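The Old Button Works Finds Its Tenants
22/05/2019

Walk up Gratimow's main street early enough and you'll smell the bakery before you see the building. It takes up most of a block, four stories of red brick with arched windows, and for most of its life it made buttons. Now people live there, and I have to say I came away wanting to be one of them.

The conversion holds 60 apartments, from studios tucked under the roof to two-bedroom corner units with views of the river on both sides. Architect Laurinda Salgado kept the iron columns, even where they land in awkward spots. One stands right in the middle of a second-floor kitchen, and the tenant has hung her saucepans from it. "We measured every column and then we argued about every column," Salgado says. "I won most of the time."

The smallest studio is 324 square feet, which sounds like a punishment until you step inside. The ceilings are so high that a sleeping loft fits over the bathroom with room to sit up in bed. There's a real closet, a full-size stove, and a deep windowsill that every tenant I met uses as a bench (so did I, for most of an afternoon).

Zoriana Semeniuk rents one of these on the third floor. She moved from a house in Stornetti with a basement and a two-car garage, and she gave away almost everything. What stayed had to earn its spot: a drop-leaf table, a good lamp, a row of baskets for all the stuff that used to live in drawers. "I know where my scissors are," she told me. "I haven't known that since 1998!"

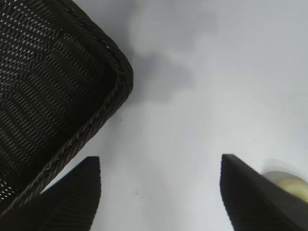

Dark open weave with a braided rim: storage that can stay out in plain sight.

Down the hall, Lech Piątek has gone the other way entirely. His one-bedroom is packed with books, two bicycles and an upright piano that came up in the freight elevator, which still works and is still painted factory green. The walls between units are thick enough that his neighbors say they only hear him in summer, with the windows open, and they've started making requests.

Rents aren't the lowest in town, and parking is a sore point. There are 2 visitor spaces for the whole building, and the street fills up by six. The leasing office is working on an agreement with the lot behind the Hájek hardware store, but nothing is signed yet.

What you do get is the courtyard. It used to be the loading yard, and Salgado left the cobblestones and the old rail track running through them. There are long tables, a row of young pear trees, and a wash house turned into a shared laundry with a skylight. On warm evenings half the building seems to eat out there. I was handed a plate of stuffed peppers by a man I'd never met — I still don't know his name, and the peppers were terrific.

The last units, on the north side, will be ready in September. The waiting list opens at the front desk, weekdays from nine to four.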